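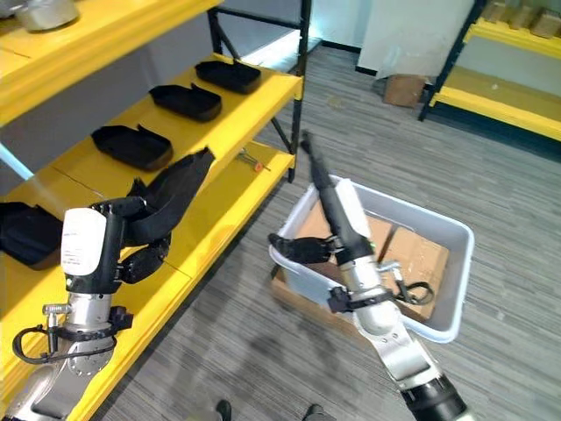 By Areeba Rajput, Norkska
Published 1 November 2020

About Norkska

Norkska tests machines on chores. Customers send us a task that a person does by hand today, such as emptying a bin, stocking a shelf or folding a towel, and we report how much of it a robot can do, at what speed, and with how much help.

The company was started in August by Areeba Gondal and me. We had both worked on packaging lines at Voser, where new equipment was bought on the strength of a demonstration and then sat idle when the parts changed. We wanted test results that a plant manager could read before signing an order.

What we test

Our floor work is mostly parts handling: two arms, two hands, yellow shelving, a plastic bin and whatever goes in it. Black molded parts are a common load. They are light, curved on most sides and have a small raised tab that a finger can catch on. A person picks one up without looking. For a robot hand, the shape of the part decides most of the result.

Household work is done under the Brunton program. It covers dishes, laundry and tidying. Homes are harder than shops. Objects are not repeated, lighting changes through the day, and no two kitchens store a pan in the same place.

How we score

Each task is broken into steps and each step is scored by itself. A trial counts as complete only if no person touches the robot or the load. Dropped parts are logged as failures even when the robot recovers them. We run at least 58 trials before we publish a completion rate, and the longest series so far ran to 900.

Speed is reported against a trained worker doing the same job from the same position. We do not adjust for breaks or shift length. Customers can do that with their own numbers. 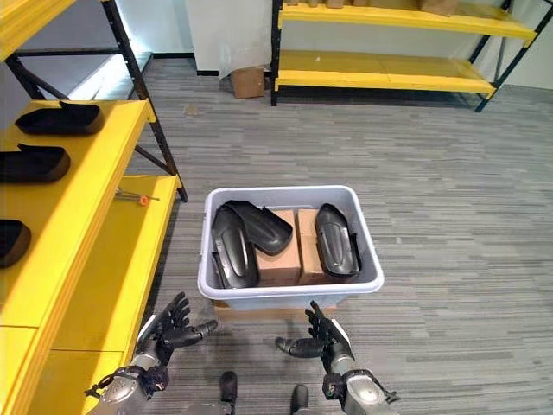
Can a robot take over a bin-and-shelf job today?

For one known part, a fixed rack and a bin that stays in the same spot, most of the job can be automated, but it will run slower than a person and someone has to be on hand to clear faults. With mixed parts or a bin that moves, we still recommend a person.

Where things stand

Our task list has 158 entries. Shop-floor entries score higher than household ones in every group we have measured. Grasping from an open shelf is the strongest step. Reaching into a bin past other parts is weaker, and handling soft goods is the weakest.

Reports and contact

Reports are delivered as a step table with raw trial logs. Rurkova, our scoring software, is licensed separately and reads joint data from most arm controllers. We do not sell robots or take commissions from companies that do. To propose a task, send us a part drawing and the cycle time you need.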